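Ticket 136 — Desktop teardown cell, gripper drifts off the SATA plug
Opened by: Gwenllian Harries
Bench: shared workshop, ribbed table
Status: open, getting close!

Gwenllian, Tue 1 December
Picking this up again after the long gap since August. The Jornance script gets through the approach moves beautifully now, but when it goes for the blue SATA cable by the memory slots it lands 16 mm short, towards the power supply. Same error on every run, so I'm calling it an offset and not noise. Old tower on its side, panel off, CPU socket open, memory already out. Arm speed is capped at 600 mm/s and I've left it there.
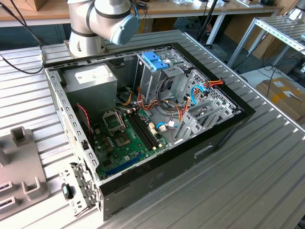

Tower on the bench, arm parked behind the power supply corner.

Emlyn Sayce
Love how far this has come. Two guesses — either the tool length is still set for the old fingertips, or the case has shifted from where you taught it. The grooves in that table are great for clamping, but they also let a case slide if the T-nuts aren't snug. Can you bring it down with the fingers closed at a point you trust and read off the pose?

Gwenllian
Good thinking, did exactly that. Closed the fingers, jogged to the power supply corner and dropped straight down beside it.

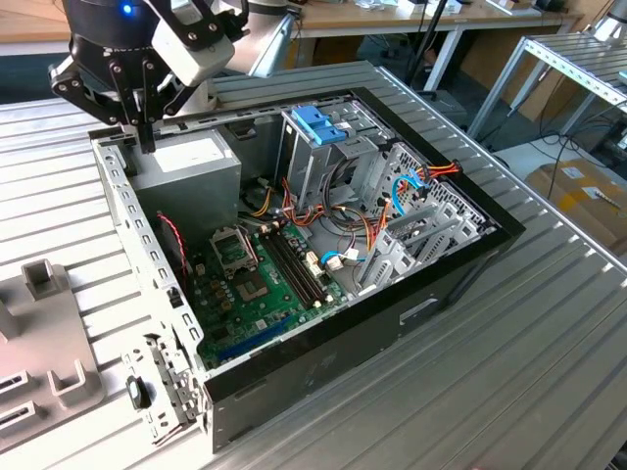 Pose reads 129 mm above the table zero, and the Julero config expected 113. There's my 16! So it's a height error, and because the plug approach comes in on a slant it shows up as a sideways miss. I was chasing the wrong axis for two evenings.

Elin Lougher
Ooh, that smells like the tool file. When Haf Price swapped the fingertips he saved a new one under Nghiêm, but Julero still loads the old one at startup. Point it at the new file, power cycle, re-run the corner check before you go anywhere near the plug.

Gwenllian
Done, and the corner now agrees with the config. Haven't tried the cable pull yet — the orange and red bundle drapes right over the board and I want to tie it back first. Will run it at quarter speed tomorrow and post the log. So keen to see this one go!

Contact: Esmont Workshop bench desk | © Esmont Workshop | Back to top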